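About Troduvitz

Troduvitz makes software that keeps older smartwatches and fitness bands useful after their makers have moved on. If your watch still holds a charge and still tells the time, we think it deserves a working app, up-to-date weather and a way to get your step counts out of it!

We began in a spare bedroom in Voswood, when Negin Rashti and Omid Sadeghi both owned the same discontinued watch and both refused to buy a new one. Negin wrote a small phone app that could talk to it over Bluetooth. Omid put up a download page, went to bed, and woke to 40 emails from people asking if it would work with theirs too. Mostly it didn't, yet. That list of requests became our first plan, and we still have it pinned up by the kettle.

Today our app supports 282 models, from early black-and-white screens to bands with no screen at all. We keep around 900 watch faces in our library, nearly all of them sent in by the people who wear them (the one with the sleepy heron is still the office favourite).
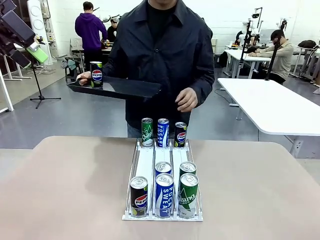
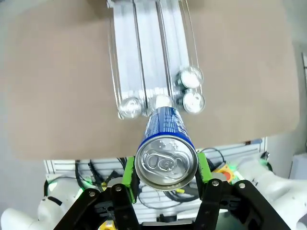 Cans in the rack, on the tray and in the gripper.

Who we are

Mahsa Ghaffari leads the app team and decides what goes into each release. Dineo Jacobs looks after the watch face library and answers most of the support mail, so if you've written to us you've probably met her already. Pejman Bakhtiari works on Amini, our syncing service, which moves your sleep and step history between phones without you having to start again from zero. Negin and Omid still write code most days, and still wear the same watches.

How we work

The basic app is free and always has been. Amini is a paid extra, and it pays our wages. Your records stay on your phone unless you switch syncing on, and you can download or delete everything from the settings page whenever you like.

We bring out a new version every March and smaller fixes in between. Next up is Drusley, a simple tool for making your own watch faces with no coding at all, and we can't wait to see what you do with it!

Got an old watch in a drawer? Charge it up, look for it on our supported list, and drop us a line if it's missing.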